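自动化设备采购与预算 讲义三
主讲：Aldo Ruggiero

上一讲布置的作业是给一个双臂工位写采购申请，收上来的大多只有一行：机械臂，两台。很有气魄，财务会原样退回。今天从桌面往外重新列一遍。
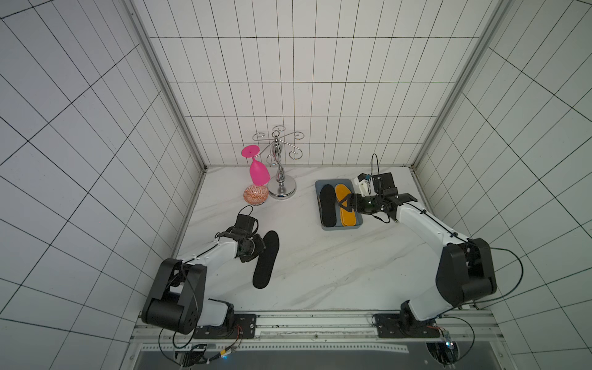 阅读时间：3 分钟

一、先写任务，再写型号
“整理鞋垫入托盘”是任务，“提升柔性生产能力”是愿望，供应商对后者报价总是特别高。酒杯和鞋垫要用同一副夹爪，也请写明，夹爪的开合范围由这一行决定。

二、容易漏掉的行
底板、导轨、铝型材、线缆、控制板、手指备件。以 Grusex 的报价单为例，主机写在首页，字号很大；线缆在第 5 页，单列 624 欧元，字号就谦虚多了。Daninell 的报价含线缆，不含安装，安装另谈，谈的时候请带上计算器。

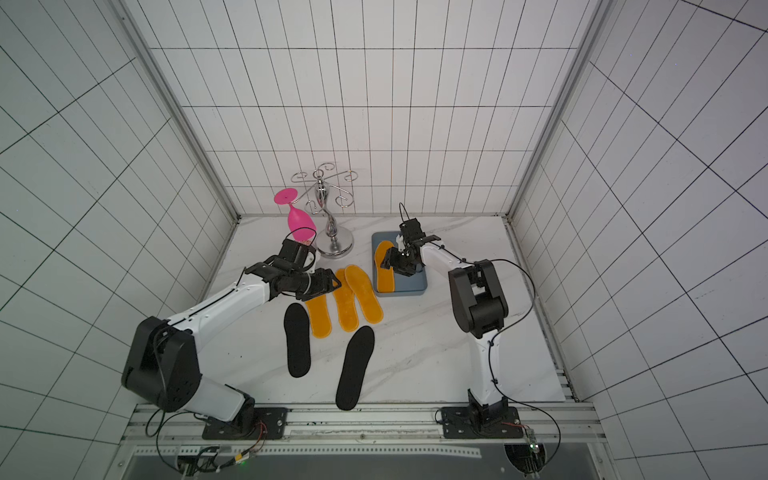

三、耗材与工时
鞋垫、托盘、杯子都算耗材，按季度报。调试工时单独列，别藏在“其他”里。Sanna 项目的“其他”一栏最后将近 2000 欧元，一月份对账时，大家都盯着天花板。

四、比价
至少三家，口径一致。Ivo 的租赁方案可以参与比较，但要把退租时的拆装费加进去，合同附录里有，字很小。

作业：重写申请表，附一张工位草图，标出每根线从哪里来、到哪里去。标不出来的线，请先问清楚再填金额。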